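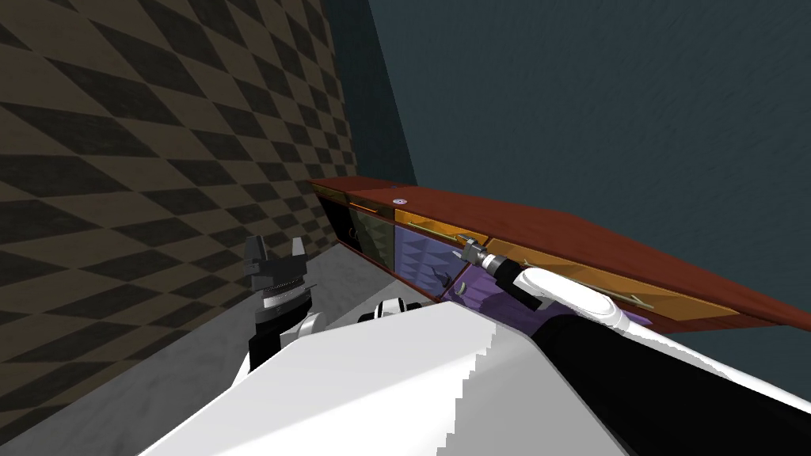
2nd April

Finally got to Xenos last night. Iason Bakalis has been on at me about it since they moved over to the Banholm end of the street, and I kept putting it off because parking down there is a nightmare (it was, I did three laps and ended up behind the tire place). But oh, it was worth the walk!

It's a much smaller room than the old one. Nine or ten tables, a short bar along the back, and the kitchen close enough that you can hear the pans. We got the table by the radiator, so I spent most of the night peeling off layers.

We started with the fried zucchini, which came in a big tangled heap with a bowl of yogurt and dill. I've had soggy ones everywhere this winter and these were crisp all the way to the bottom of the heap. Iason ordered a glass of the Gristia white for each of us without asking, and I was ready to be annoyed, but it was lovely. Lemony, a little salty, the kind of thing you drink too fast. I'd have been happy staying on that all night.

Then the octopus. I go back and forth on octopus. This one was charred at the tips and soft in the middle, on top of yellow split peas mashed up with a lot of olive oil and raw onion. I liked the peas more than the octopus, if I'm being fair, and I mopped up the plate with bread while Iason was telling me about his sister's kitchen remodel. He'd only had two bites. I did say sorry.

For the main we split the lamb shoulder, cooked for 3 hours with oregano and potatoes. The menu says it serves two and it would do four. The potatoes had gone all sticky around the edges and tasted of lamb fat and lemon, and I would go back and order a bowl of just those. The lamb itself needed salt. There wasn't any on the table and I felt silly asking, so I didn't, and then I thought about it for the rest of the meal.

We had a bottle of the Plelorow red with it. The waiter was very excited about this one, apparently they only made 338 cases, and he poured it into those huge glasses that make me nervous. Dark cherry, a bit of smoke, pretty grippy for the first half hour. It got friendlier once it had sat a while. I'm not sure I'd pick it again at that price, but with the lamb it did the job.

Dessert was a slice of orange cake made with crumpled filo, soaked in syrup, with a scoop of plain ice cream. Too sweet for Iason, just right for me, so I got most of that too.

The bill came to almost 90 each with tip, more than I'd meant to spend before payday. So it's lentils until Friday. I've got half the lamb in a box in the fridge and I'm going to salt it properly and have it in a pita for lunch.

Must ask Iason what was in the yogurt. There was something besides dill, maybe mint? He wants to go back in July when they open the patio, and I've already said yes.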